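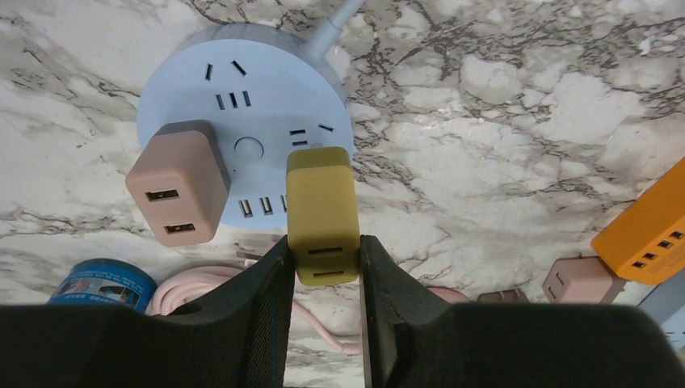
Figure 3. Round power strip with central button, on a marble-patterned surface.

3.2 Standby load in rented dwellings

Standby consumption was metered in rental units in Clavden and Tomach from April onward. Each household received a plug-in meter and kept its usual habits. The final data set holds 1464 daily readings. Days with a recorded outage were left out of the analysis, as were readings from units that changed tenants.

Kitchens and home offices accounted for most of the overnight load. Tenants who used a switched power strip (Figure 3) were asked to note in a diary when it was turned off. Diaries with fewer than 15 entries were excluded. Differences between the two centres are reported in Section 4, together with the effect of dwelling size.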